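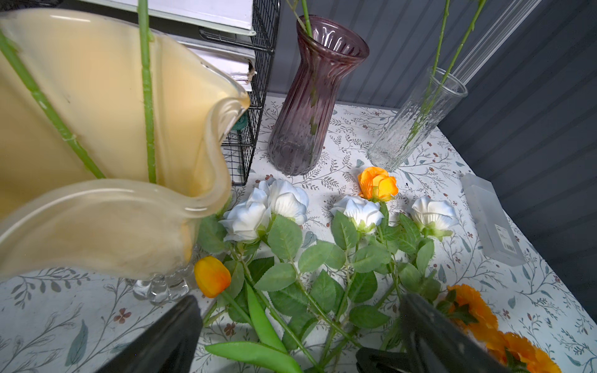
Conus travel air monitor – reviewed

Three stars out of five

I bought the Conus because of a smell. Anyone who flies the Junville to Brustton route often enough will know the one: old socks with a hint of hot engine, arriving somewhere between the doors closing and the seatbelt sign going off. The crew never mention it. The man next to me usually takes off his shoes at about the same moment, which muddies the evidence.

The Conus is a pocket air monitor, the size of a bar of hotel soap and much the same colour. It claims to measure carbon dioxide, fine particles, temperature, humidity and what the box calls "total vapours", meaning a broad family of fumes that includes paint, perfume, nail varnish and, one hopes, whatever comes off a jet engine. It weighs next to nothing. It costs 290 pounds, a sum for which I could have flown to Brustton and back several times and simply breathed through a scarf.

I have now taken it on 17 flights, all short, all in the cheap seats, and I feel ready to pass judgement.

Setting up

You charge it by the usual cable, hold the one button down until it chirps, and leave it by an open window to settle. The instructions suggest half an hour. Mine took most of an afternoon and then announced that my back garden was "moderate", which I thought was rude but fair.

There is a phone app. It wants your email address, your location and your date of birth, and I can't think what my date of birth has to do with the air. You can skip the last of these by pressing the tiny grey word in the corner. The monitor works perfectly well without the app, but then it keeps only the last nine hours of readings, so if you are going any distance you will want the thing paired.

Getting it through security deserves a mention. At Junville it went through in my bag without a murmur. At Brustton it was taken out, turned over, swabbed, shown to a colleague and handed back with the remark that it looked like something. I agreed that it did.

In the air

The carbon dioxide reading is the good bit. It is quick, it is steady, and it tells a story you can follow. The number climbs while you sit at the gate with the doors shut and everyone breathing over their hand luggage, climbs again while you queue for the runway, and then drops once the aircraft gets going properly. On one evening flight we sat on the tarmac for so long that the screen turned red and started flashing, and the woman across the aisle asked me whether it was going to go off. I put it under a newspaper.

The particle reading is good too, if a little excitable. It jumps when the trolley comes past with toasted sandwiches. It jumped when a child in the row ahead opened a bag of cheese puffs with both hands and some force.

Then there is the vapours reading, the very thing I had paid for, and I am sorry to say it's a muddle. It gives you one number and a coloured face. The face does not know engine oil from aftershave. I had it scowling at me on four flights. One was the sock smell, clear as day, and I felt thoroughly vindicated. Two were hand gel. The fourth was me, having been ambushed by a perfume counter on the way to the gate.

I asked Sreekumar Suvarna about this. He spent years repairing aircraft ventilation and now teaches evening classes in it, and he was kinder about the Conus than I expected. A cheap sensor of this kind, he said, will tell you that something has changed, and that's all it will tell you. To find out what is in the air you need to catch a sample and send it to a laboratory. He also pointed out that a smell can be strong and come to very little, and that a reading can stay low while your nose is in open revolt. If you feel ill, tell the crew, and write down the flight and the time. The face on the screen is no substitute for that, smiling or otherwise.

Conus, to be fair, says something similar on page 17 of the manual, in print you could mistake for dust.

The rival

I borrowed a Kaimal for a week to compare. It is bigger, uglier and nearly a third cheaper, and it does carbon dioxide and nothing else. The two agreed closely all the way to Brustton. The Kaimal has a proper clip, so it hangs off the seat pocket, where the Conus slides about on the tray table and goes on the floor whenever we bank. It also has a silent mode that is silent. The Conus has one that only chirps less.

Battery life on the Conus is fine for a day out and poor for anything longer. The screen is readable in sunlight. The rubber cover picks up fluff at an astonishing rate, so by the third trip it looked like something recovered from behind a sofa.

Should you buy it?

If you are curious about stuffy cabins and like a graph, yes, though the Kaimal will satisfy most of that curiosity and leave you enough for lunch. If you want proof to wave at an airline, save your money. I did send my sock-smell graph to customer relations. They thanked me for my feedback and offered me 10 per cent off a seat with extra legroom.

I've kept mine. It lives on the kitchen windowsill between trips, where it disapproves of my frying.

For: quick and steady carbon dioxide readings, light, clear screen
Against: price, nosy app, vague about vapours, no clip, chirps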